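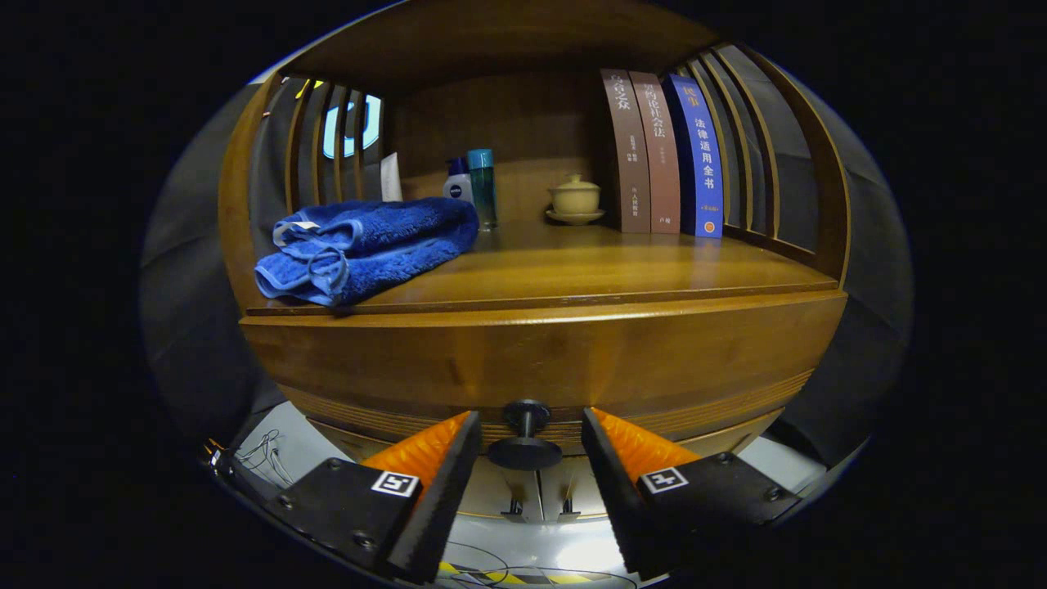
## 3. Data Collection in the Student Course

### 3.1 Course setting

The demonstrations used in this paper were recorded in a one-semester project course at Oturlow. Students worked in pairs with a hand-held gripper and were graded on their written protocols, so a pair with few usable recordings could still do well. We kept this rule after a trial run in which students rushed through easy tasks to raise their totals.

Each pair chose one piece of furniture and wrote five tasks for it. The tasks had to involve everyday objects and had to be doable with one hand. Most pairs picked shelves or cabinets. Figure 1 shows a wooden cabinet compartment with a folded blue towel, bottles, a lidded cup on a saucer and upright books.

**Figure 1.** Cabinet compartment from the shelf tasks, with the two gripper fingers in the foreground. Each finger has an orange ridged pad and a square fiducial marker.

### 3.2 Recording procedure

Before each session the students ran the Druvgate calibration script and checked that both finger markers were detected across the full opening range. A session was stopped if either marker was lost for more than a second. The start position was left to the student, but the gripper had to be open and the target object in view.

Shelf tasks gave the most trouble. Soft objects such as towels could be grasped at many points, and students disagreed on what counted as a good grasp. Books packed side by side had to be tipped forward before they could be pulled out — a motion that several pairs wrote up as a separate task. Cups with loose lids were moved by the saucer in some protocols and by the cup in others. We kept both versions and labeled them.

### 3.3 Filtering

The course produced 1,169 demonstrations. We removed 114 for marker loss or missing calibration files. Of the rest, 410 were shelf tasks and form the training set for the Hirano policy described in Section 4. The remaining recordings, mostly drawer and tabletop tasks, were used only for pretraining.

Labels were written by the students and checked by the Trornum teaching staff in June. Where the two disagreed, the staff label was used.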